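# Gudine white work table, 135 cm, after five months at home

I bought this table in December for the small room where I do my translation work.

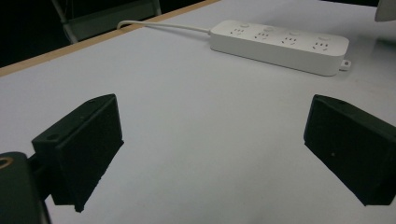
Is a white matte top a good choice for a table that is used every day?

It is a good choice if you wipe the table often and you don't use ballpoint pens without paper under them. Crumbs and dust don't show much, but ink and coffee show immediately, and ink is the harder one to remove.

I want to write first about the surface, then about the edge, the legs and the cables. I am not an expert in furniture. I sit at a table many hours per day and I have owned four of them, two of them bad.

## The surface

My previous table had a glossy white top from Chowdary, and in the afternoon the window behind me was reflected in it so strongly that I worked with the curtain closed. The Gudine top is matte. There is still a soft shine where the light is strong, especially on the side that is nearer to the window, but it doesn't disturb the eyes. In weak light the white looks a little gray. In the shop it looked whiter, and my sister-in-law Sowmya Varma, who has the same table in her kitchen, noticed the same thing. If you want a warm white to go with cream walls, please look at a sample at home before you order.

Cleaning is easy for most things. A damp cloth takes away tea, pencil, fingerprints and the gray marks that my keyboard leaves. Coffee that stayed overnight needed a drop of dish soap and some patience. A line of blue ink is still there near the back. I tried soap and then alcohol on a piece of cotton, and it became pale but didn't disappear. I didn't try an abrasive sponge. The instruction sheet forbids it, and Marietjie Xaba, my neighbor, used one on her Gudine shelf and made a shiny spot the size of a coin.

Scratches: I have one, very thin, made by a ceramic cup with a rough bottom. You feel it with the fingernail, but you have to look for it. The top has not bent in the middle, although I keep a heavy printer on one side.

## The edge

Around the white top runs a narrow strip in a tan wood color. In the catalog I didn't pay attention to it, and now it is the part I like most. It gives the table a clear border, so the table doesn't look like office furniture from a clinic. The color is light and a bit beige, and it goes well with my pine shelf, though it is not the same color.

The strip is glued well on three sides. On the short side next to the door I could feel a small step at one corner when the table was new. I wrote to Zelitden, the shop where I bought it, and a Mr. Ilango Ramasamy answered me the next day. He offered to exchange the complete top or to give back part of the money. I took the money. The step has not become bigger since then, but a long sleeve with a loose thread can catch on it.

## Legs and assembly

The assembly took me one evening, alone. The drawings are clear except step 5, where the left and the right crossbar look identical on the paper and are not identical in the box. I put them the wrong way and had to open eight screws again. There is a small letter stamped inside each bar. I would be happy if the drawing showed it.

You need your own screwdriver. The hex key is included, but it is short and it hurts the hand after some time.

The table stands firmly on tiles. On carpet it moves a little when I write by hand with pressure, and when I type I don't feel it. The adjustable feet turn easily, perhaps too easily – after I pulled the table from the wall to clean behind it, I had to level it again.

## Cables

There is no hole for cables and no tray under the top. For this price I expected at least one of them. I put a white power strip flat on the table. The white on white is quiet for the eye, and I don't have to crawl under the table when I want to charge something. The disadvantage is clear: it takes space, and the cord must go over the tan edge to reach the wall.

I also tried a Cloltix clip-on tray for two weeks. It holds well, but its clamp presses on the edge strip and I was afraid to damage it, so the tray now lives under my husband's table, which has an ordinary edge.

## Size and price

The width of 135 cm is enough for a laptop, an open dictionary, a lamp and the printer, if the printer is not large. Two people can sit side by side for a short meeting. Two people can't work there for a whole day, and I say this after one month of trying.

I paid 3,000 rand with delivery. The narrow version costs 1,752 rand and has the same top and the same legs. For one person with a laptop and no printer I would take the narrow one and spend the difference on a better chair.

## What I like

- matte top, comfortable for the eyes near a window
- the wood-colored edge
- the shop answered quickly and was polite
- stable with a heavy load on one side

## What I don't like

- ink stays
- step 5 of the instructions
- no solution for cables
- feet that lose their adjustment

I would buy it again, in the same width, and I would ask the shop to check the corners before delivery. My score is four out of five. If somebody has removed ballpoint ink from this top without making it shiny, please write in the comments which product you used and how long you left it on.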